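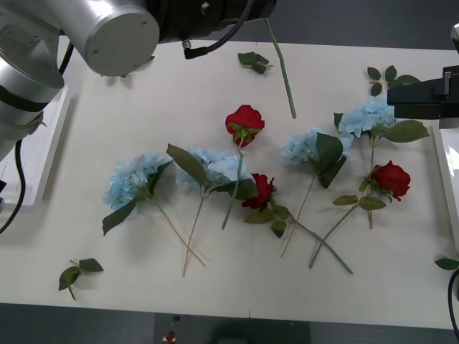
# Cutting, grading and the trouble with sleeves: Verna Pettigrew on utility-era coats

Verna Pettigrew has been taking women's coats apart, on paper and occasionally in cloth, for most of her working life. She trained as a pattern grader at Larkent, a coat and mantle maker that has since closed, and now drafts patterns from surviving wartime garments for collections and private owners. We spoke in August, mainly about shoulders and sleeves.

Her first point was about the word "utility", which she thinks is used too loosely by sellers.

"People see a plain coat with square shoulders and call it utility. The label tells you the coat was made under the scheme. The cut doesn't tell you that. I have had coats in that were plainer than anything under the scheme and had no utility label at all, and no sign of one having been unpicked."

Asked how she checks for a removed label, she said she looks at the lining below the back neck under a low side light. Rayon lining keeps the holes of a line of machine stitching for decades, particularly if the coat was pressed with the label in place. A wool facing closes up and shows very little.

## The two-piece sleeve

Most of the coats she drafts have a two-piece sleeve, with the seams at the back and front of the arm. The under sleeve is narrow and the top sleeve carries all the ease at the head. In the examples she has measured, the head is lower than in a coat of ten years earlier, and the fullness sits further forward.

"The pad does the work," she said. "If you take the pad out, the sleeve looks badly set. It drags from the front notch. Then somebody re-sets it to get rid of the drag, and after that the original line is lost. You can't draft from it."

She would leave a collapsed pad in place during measuring and support it from inside with acid-free tissue. The pads in her Larkent coats are wadding between two layers of cotton, pad-stitched by hand and caught to the seam allowance at three points. Later ones were bought in ready-made and are held along the whole seam.

Zinash Teshome, who works with her on the drafting and joined us for part of the conversation, explained the measuring. A coat is laid flat, one section at a time, and the grain is marked with a fine thread at the level of the underarm. Every measurement is taken from that thread and the centre back. Nothing is taken from the hem.

"Hems have been altered on nearly all of them," Teshome said. "Let down, taken up, faced with something else. If you start at the hem, you carry somebody's alteration all the way up the coat."

## Grading by the rule

The conversation moved to sizes. Pettigrew still has the grading notebook she kept as a junior, and she used it to explain why two coats of the same model can differ by more than their size would suggest.

At Larkent a new model was cut first in a stock size, then graded up and down from a card. The card gave the increments at bust, waist, hip and back neck. It gave nothing for the pocket. Pocket position was left to the grader, and on the larger sizes it tended to stay where it was while the side seam moved away from it.

"You can tell who graded it," she said. "I moved the pocket. The man before me never did. On a 48 hip his pockets are nearly at the front edge, and there's a great plain stretch of cloth behind them."

Orders went through the workroom in lots of 144, and a lay of cloth was cut with a straight knife from a chalked marker. The top and bottom plies of a deep lay were never quite the same. She has two coats from what she believes to be a single lay, and the collar of one is larger all round than the collar of the other - a small difference, but enough to change how the fall sits over the stand.

## Cloth and interlining

Her view on cloth is that weight is a poor guide to quality. She has weighed a good many samples and found that a heavy coating can contain a large share of re-used wool, with short fibres that come away on the brush. A lighter cloth with a longer staple has often lasted better, especially at the cuff edge.

For interlining, Larkent used a linen canvas in the fronts, cut on the straight, with a bias strip along the roll line of the lapel. In cheaper models the canvas stopped at the waist. She finds the lower edge of it by running a flat hand down the inside of the front.

I asked whether she would wash any of them. She would not. Surface cleaning through net with low suction is as far as she goes, and stains are recorded on the pattern sheet and left alone.

## Pattern sheets

The finished drafts are drawn at full scale on spot-and-cross paper, then reduced for the file. Pettigrew draws the seam line only. Seam allowances are listed in a table, with the depth as found at each seam, as they vary a good deal within a single coat. The file now holds 700 sheets, including linings and facings.

Teshome is working through the collars at present. Pettigrew has started on a swagger coat with a raglan back and a set-in front, and has so far drafted the back and the left sleeve.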